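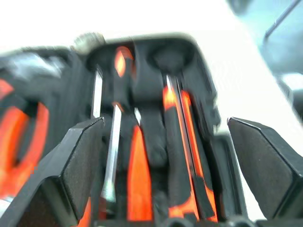 Texto: Urmila Joshi | Fotografía y vídeo | Visitas

El laboratorio de Hiseo en Prarkstead abre al público una tarde de enero. La visita empieza a las 16:00 en la sala de digitalización, donde Hrvoje Obradović mantiene dos escáneres Zolton para película de 16 mm y 35 mm. El de 35 mm trabaja con ventanilla húmeda; el otro, en seco.

El material en curso era el fondo Ibarra: 488 rollos de reversible, en su mayoría sin banda sonora. De ellos, 94 presentan encogimiento y pasan por un arrastre sin dientes, a 4 fotogramas por segundo. El resto se captura a velocidad normal.
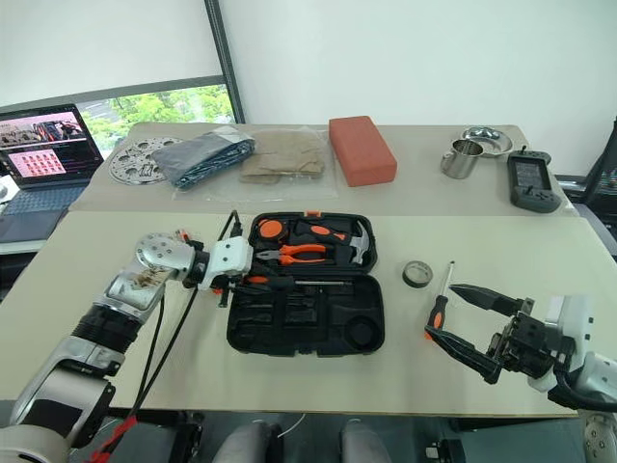 La estabilización se hace después, por software, tomando como referencia el borde de la perforación. Obradović prefiere no corregir el parpadeo de exposición en esta fase - el máster se guarda tal como sale del sensor - y deja el etalonaje para la copia de consulta.

De cada rollo se conservan 3 copias, una de ellas en cinta. Pregunté por la cadencia original de los rollos mudos: se anota en la ficha cuando consta en la lata y, si no, se estima por el movimiento de las personas. La cámara fría no se visita.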